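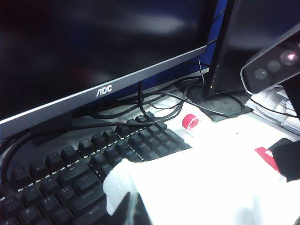 4. Connecting a second display

Before you start, shut down the computer and unplug both monitors from the wall.

1. Connect the main display to port 1 on the Trenico dock.
2. Connect the second display to port 2. Push the plug in until it clicks.
3. Plug in both monitors, then the dock, and turn on the computer.
4. Wait for the dock light to turn green. This can take around 40 seconds.
5. Open Display Settings and choose Extend.

Note: If the second display stays blank, hold the dock's reset button for 7 seconds and repeat step 4.

Caution: Do not use a video cable longer than 3 meters. Keep cables clear of the desk's moving parts.

To change the screen order, see section 5.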